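Shared workshop says its curtain-drawing robot is nearly ready. Ready for what?

Posted in Workshops and Making, September
Filed by the Ruddock newsdesk

Members of the Drado shared workshop say they have taught a two-armed robot to draw a pair of curtains, and that they want to publish everything needed for other people to do the same. The project is called Himetti. It has been running in the evenings since the spring, and last week the group put up its first public write-up, with pictures and a table of results.

The short version of the claim goes like this. The robot stands in front of a window, finds the edge of a curtain, pinches it between two fingertips and moves it along the rail. The group logged 953 tries and marked 841 of them as good. On the strength of that it calls the system "close to household ready".

We read the write-up twice and then put some questions to the group. The answers were friendly and quick, and a few of them were useful. We are still some way from household ready, I'd say, and the table is a good place to start.

What counts as good

A try is marked good if the fingers close on cloth and the cloth moves. That is the whole test. It doesn't say how far the cloth has to move, or whether the curtain ends up open, half open or hanging in a bunch in the middle of the window. When we asked how many of the 841 ended with a curtain a person would describe as drawn, the group said it hadn't kept that figure. It thought the number would be "lower, but not a lot lower".

Perhaps so. But anyone who has wrestled with a stiff curtain rail knows that getting hold of the fabric is the easy bit. It catches, it comes off a hook, the last stretch wants a tug at a different angle. A test that stops at the first movement leaves all of that out.

There is also the matter of who marked the tries. The same people who wrote the routine sat beside the robot and ticked the sheet. I don't suggest anybody fiddled it. People who have spent a summer on something do tend to be generous with it though, and a second pair of eyes would have cost nothing.

Then there's time. The write-up allows up to 120 seconds for each try. A member told us most are over well before that, but the table has no column for it, so we have only their word. For comparison, I drew the curtains in our own office before typing this paragraph and didn't think to time it.

Why curtains

Fair question, and the group has a decent answer. Cloth is hard for machines. It folds, it sways when touched and it looks different every time the sun shifts. A cup stays cup-shaped when you pick it up. If a workshop full of part-timers can get a gripper to take hold of thin woven fabric with daylight coming through it, some of what they learn ought to carry over to laundry, bedding and so on.

That much I'm happy to grant. The write-up has a long section on glare that is the best thing in it. With bright glass behind the curtain, the early version kept losing the edge of the fabric, and the members describe three different fixes before they settled on one that uses the fingertip view for the last bit of the approach and the head view for everything before. It reads like people who have been properly annoyed by a problem. There are even a couple of paragraphs on what they tried and threw out, and I wish more groups would print those. 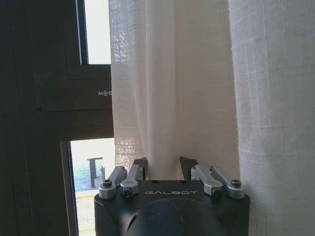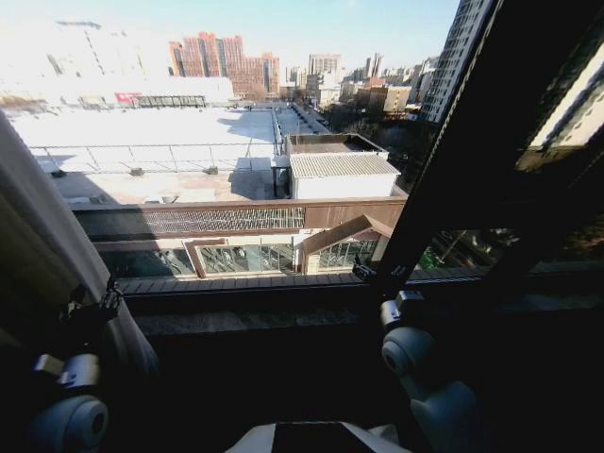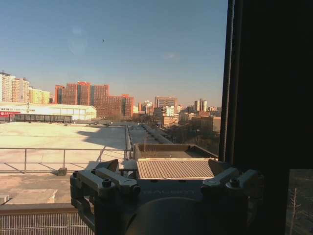 Himetti at the Drado window. First, the fingertips on either side of a fold of curtain; second, the view from the head, with both arms showing; third, the gripper's view out over the rooftops.

How much of it is home-made?

Here the language gets slippery. The write-up opens by calling Himetti "our build", and the phrase comes up again and again. The lettering on the gripper reads GALBOT, so the hand at least wasn't knocked up on a bench at Drado. The group doesn't hide this when asked. By "build", a member explained, they mean the routine, the training tries, the mounting of the rail and a piece of software they call Pramulden, which decides when the fingers should close.

Pramulden is theirs from top to bottom, by their account, and it is the part they intend to give away. Fine. That is still a software project carried out on somebody else's hardware, and a reader who arrives thinking they can copy it with a drill and a free weekend is going to be let down. We suggested they say so in the first paragraph. They said they would think about the wording.

The cost question goes the same way. The write-up gives a parts list, and the parts on it are cheap: hooks, a spare rail, two lengths of curtain, some clamps and a lamp that was later dropped. The robot isn't on the list. Asked about that, the group said the list covered "what we added". I can see the logic, and I can also see how a table like that gets passed round with the heading cut off.

One window

A bigger worry is how narrow the trials were. Every try in the table was done at the same window, with the same white curtains. The window has a dark frame and the curtains are pale, so the fabric stands out well against it. What would happen with dark curtains against a dark frame, or a patterned pair, or blackout lining, or one of those heavy velvet things that came with the house? The write-up doesn't say, and the group told us it hasn't tried any of them.

Nor has it tried moving the robot to a different spot and starting again. The machine is placed by hand before each run, on marks taped to the floor. The members reckon it could cope with being a little off the marks. They have no figures for that either. In a home, of course, there is often a sofa where the marks would be.

Light is the exception. Because the tries were spread over several months, the group has results from dull afternoons and from very bright ones, and it says the routine did about as well in both. I would like to see the table split that way. If it holds up, it is a better claim than the one in the headline, and the group should lead with it.

We also asked about snags, torn threads and pulled hooks. The cloth at Drado is a loose weave, and loose weaves catch. The answer was that two hooks had come away during the trials and the curtains had been "fine, mostly". There's no note in the write-up of when the hooks went or what the robot did next. Did it carry on pulling? Stop? For anything meant to be left alone in a room, I'd want that near the top of the page.

What the group says next

To be fair to Drado, most of these points were taken on board without much of a fight. The members we spoke to agree that "household ready" was strong. One of them would have preferred "a decent start" and lost the vote. They plan a second round of trials with two changes: a try will only be marked good if the curtain reaches the end of its travel, and someone from outside the project will do the marking. They also hope to borrow another window, in a different building, with somebody else's curtains.

No date has been set. The workshop's main room is shared with the woodturners and a bike repair group, and the robot has to be packed away after each session, so progress depends on who is free and who has booked the space. Pramulden is meant to go online before the second round starts. It is being tidied up at the moment, and the notes that go with it are, according to the group, "about half written and half in someone's head".

There is an argument that none of this deserves a hard look. It's a spare-time project, run by people who pay a monthly fee to be there, and they have got further with cloth than I expected when I opened the page. I don't quite buy it. The write-up asks to be taken seriously. It has a table and a headline figure, and it has already been shared by people who seem to believe that a curtain-drawing robot can be put together at home for the price of a rail. A smaller claim would have done the group no harm at all.

Drado holds an open evening from 7pm in the first week of each month, and the group says visitors may ask for a run at the window if the robot is out. Bring your own curtains, if they'll let you. I have asked whether they would, and will update this item when I hear back.

Filed under: robots, home automation, shared workshops, fabric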